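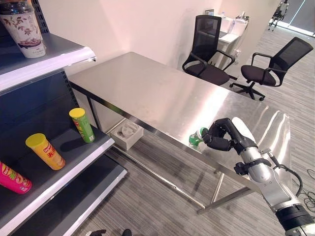

Small green-and-white can near the front edge of the steel table, with the snack canisters on the shelf to the left.

Malamer Pantry Shelf Set – README

Hi, and welcome! Malamer is a small collection about putting snacks and drinks away: cans, canisters and tall tins going between a long table and a set of shelves. I love this kind of everyday tidying, and I hope the set is useful to anyone who studies how things end up where they do.

What you get
- 130 sessions, each covering one round of putting away
- 14 kinds of container, listed in items.csv with height, width and lid color
- A shelf plan for every session (top, middle or lower)
- Short written notes, mostly mine, some a bit rambling

The room
A stainless steel table on striped gray carpet, and a dark gray shelving unit with white-edged shelves. The steel gets really shiny toward one end, so expect glare there – it's worse in the November sessions.

Labels
"Upright" means the base is flat on the surface. "On side" covers anything lying down, and yes, tilted canisters count too (they roll, it's half the fun!). Use "unclear" if you can't tell.

Known issues
Lid color is missing for seven sessions. The Nukau folder uses an older shelf plan – convert it with shelves_v2 before merging.

Fixes and new notes are very welcome. Send them to Sreekumar Chacko at Stolteck.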